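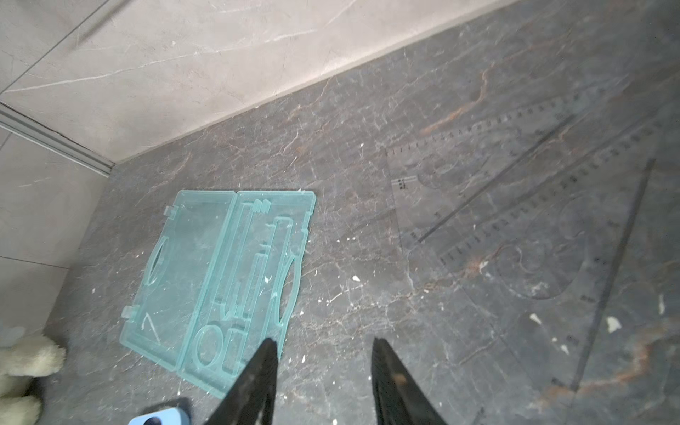

Turquoise case on the dark marble-patterned surface.

Ticket: Clukov Trips, booking support
Subject: Hot springs pass missing from itinerary (Samance, two nights)
Opened: Aug 29, 2021
Status: Closed, grudgingly

Customer report
Booked the Samance Springs package in July, two nights with three soaks included. The itinerary in the app shows the hotel, the bus from Prareck and a cheerful drawing of a duck. It doesn't show the soaks. The front desk at the springs says no pass, no pool, and I can smell the sulphur from where I'm standing, so I am getting the bad half of the experience free of charge.

Reply 1, support
Sorry about this. Please log out of the app, log back in and pull down on the itinerary to refresh it. If the pass still doesn't show, send us the booking code from your confirmation email.

Reply 2, customer
Logged out. Couldn't log back in, as the code goes to my home number and that phone is in a drawer. Got in by email in the end. The duck is still there. The pass isn't.
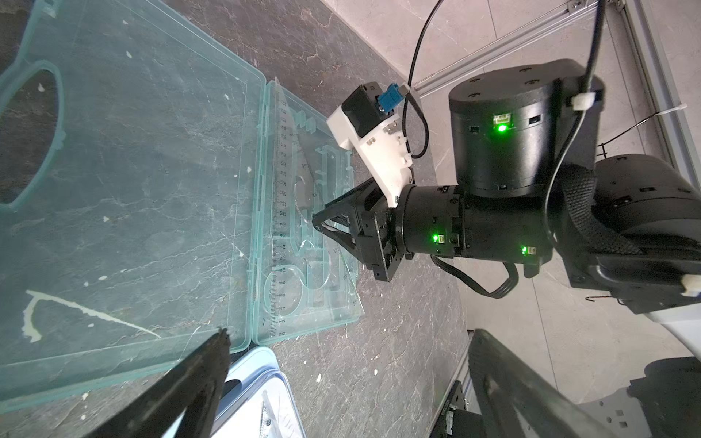 Geometry set in its open case: ruler, set square and protractor.

Reply 3, support
Thank you. We can see the passes on our side, but they're attached to the Ratanaporn Bathhouse, 6 kilometres down the valley. Both places are listed under the same supplier. Did you change hotel after booking?

Reply 4, customer
I did, once, to get a room away from the car park. I wasn't told that moving my bed would move my bath.

Reply 5, support
Understood. Changing the hotel resets the springs to the nearest one to the new address, in a straight line. There is a hill in the way — the system doesn't know about hills. We have moved all three soaks back to Samance by hand. Please check again.

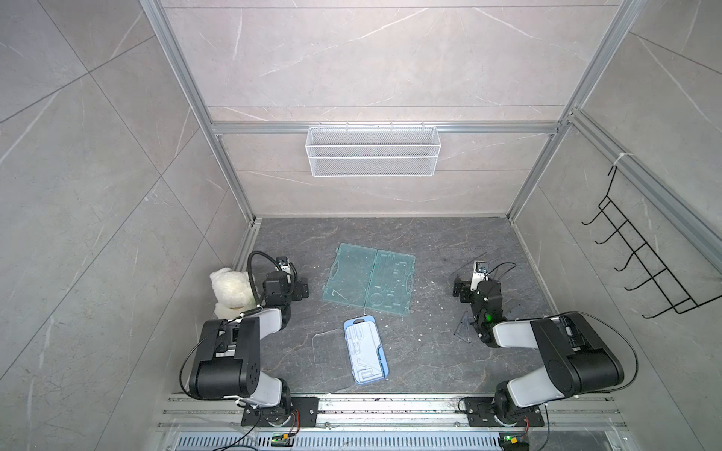
Reply 6, customer
Two have turned up. The third says "pending" and would like 4,000 loyalty points, which I haven't got and didn't know existed.

Reply 7, support
That one was being treated as an upgrade. Points charge removed, pass reissued. You should see three now.

Reply 8, customer
Three. The desk has let me in. The water is lovely and my towel will never be the same.

Internal note
Same fault as the Prareck bookings last month. Until it's fixed, check the springs by hand after any hotel change.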